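Rirham compares grippers on household tasks

Flatach, 2019-09-13. The engineering company Rirham has finished the first part of its gripper comparison. During three weeks, two types of parallel gripper were tested on a table with two arms and usual kitchen things, such as plates, mugs and a toaster oven. In total 447 grasps were recorded.
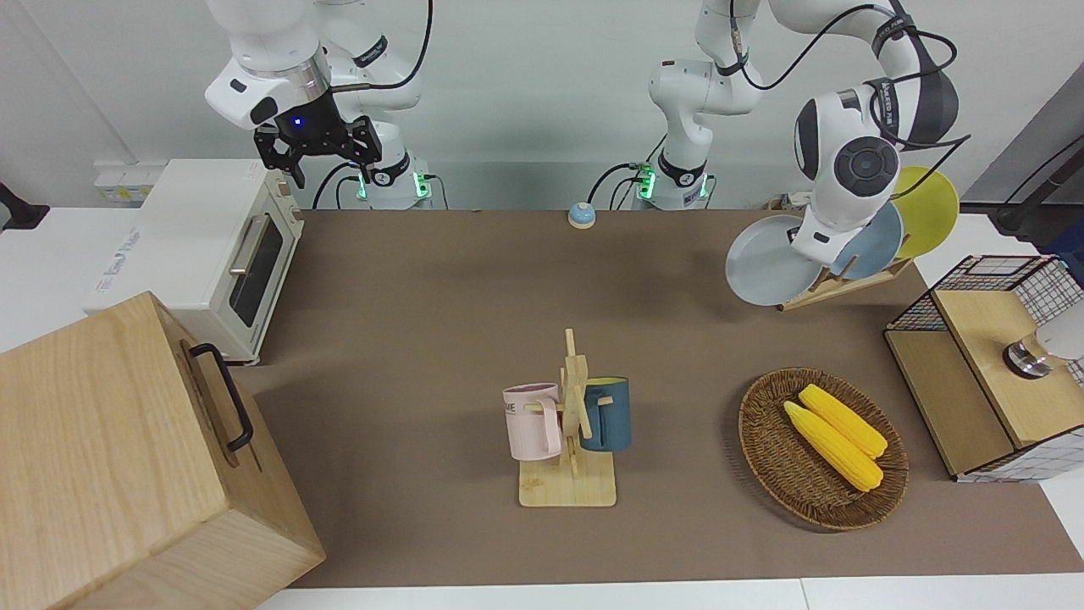
Both grippers worked with the same controller, called Fenanau, and with the same eight tasks. The wider gripper was better with mugs. The narrow one made fewer mistakes when it had to take a plate out of a rack. Rirham did not change the settings between the tasks, so the results can be compared directly.

The second part will start still in September, together with the partner company Mazandarani, which delivers softer finger pads. The full table of results can be requested from the Rirham office in Flatach.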